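Young people in Prarkatstead and the villages round about can now put their names down for First Footing, a free scheme of training and small business grants that the district council has been promising for a good while and which opened for applications this October.

There are 170 places in the first intake, open to anyone between school-leaving age and 25, and the council has set aside 100 of them for those who are neither working nor studying at present. Everyone who joins gets 4 months of evening classes in bookkeeping, selling and dealing with customers, and a grant of up to £200 towards whatever they need to get going (a market licence, say, or a first batch of stock).

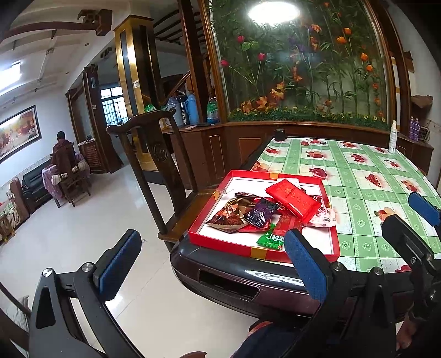 Melahat Gündoğdu, who is running the scheme for the council, was in fine spirits at the launch and had plenty to say about why it won't be taught in lecture rooms. "Most of us did our homework where we ate our tea," she told us, "and I'd like people to feel they can plan a business in the same sort of spot." So the classes will be held in ordinary homely surroundings, round a dining table like this one wherever that can be managed, with a tutor to each small group and the kettle never far off. Wotstead is to have its own group after Christmas, and there is talk of a minibus for those coming in from the farms.

Driltell, the local tool hire firm, has offered work placements to those who finish, and other employers are being asked to do the same. 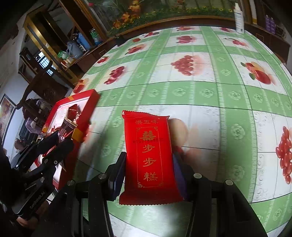
Judite Godinho, who will teach the selling classes, has had a stall of her own for years and dearly loves talking about it. She wants her groups to begin with things people buy without much thought, and to ask what makes a hand reach for one and leave its neighbour. Red and gold, she says, will do a great deal of the work on a snack packet, and a double-happiness sign in the middle does a bit more, even for a shopper who can't read a word of the rest. After that come pricing, display and the dreaded matter of keeping receipts.

Forms are at the library and the council offices, and anyone who gets stuck with theirs can ask for Arthur at the library desk in the afternoons.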